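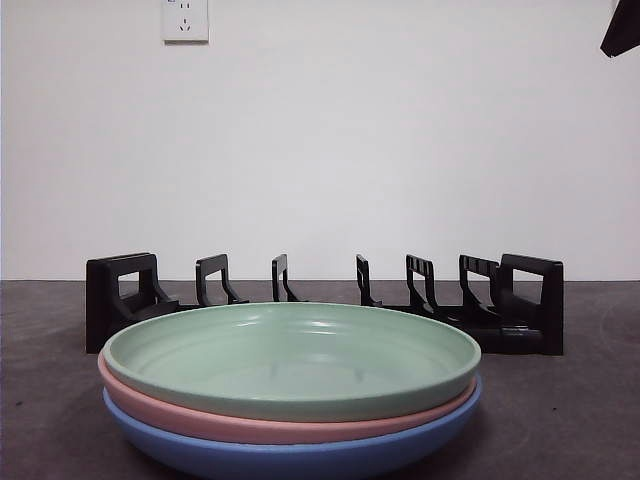 Brodusis Road ramp closure – anyone know how long?

ridgeline_dan
4/28/21
Got turned around at the Brodusis Road on-ramp this morning. Two patrol cars, a flatbed, and a trailer on its side across both lanes. Radio only said "expect delays." Does anyone know when it opens again? I have to be in Flodisholm by 3.

mkt_2124
It was a Cattaneo trailer carrying floor tile. My brother-in-law drives for a different outfit and heard it on the CB. Driver walked away from it. They have to unload the whole thing by hand before they can stand it up, so I would not count on this afternoon.

pepperjane
Take 305 to the county line and cut back over. I did it at 9:30 and it cost me 12 minutes.

ridgeline_dan
Thanks. Is 305 open past the feed store? They had it down to one lane last week.

pepperjane
Yes, the cones are gone.

oldgravel
That's the third truck on that ramp since January. The curve is too tight and the sign is hidden by a tree until you are on top of it. The county has been told.

mkt_2124
I have driven that ramp for years with a loaded trailer and never had a problem. The sign says 25. If you do 25 you stay upright.

oldgravel
You know the ramp. Somebody coming through from out of state doesn't. A flashing light up at the top would cost less than one cleanup.

hvo_commuter
Agree with mkt. They put a flashing light on the Hovo exit and people still take it at 50.

oldgravel
How many have rolled at Hovo since the light went in? I can't remember one.

hvo_commuter
Two cars in the ditch this winter. That was ice, I'll give you that.

pepperjane
Can we keep this one to the closure? There's already a thread on the ramp design and it has 324 replies.

lunchbox7
Just went by on the overpass. Trailer is up, they are sweeping. Left lane looks clear but the barricade is still across the bottom.

ridgeline_dan
Went with 305. Slow behind a tractor for a few miles – otherwise fine.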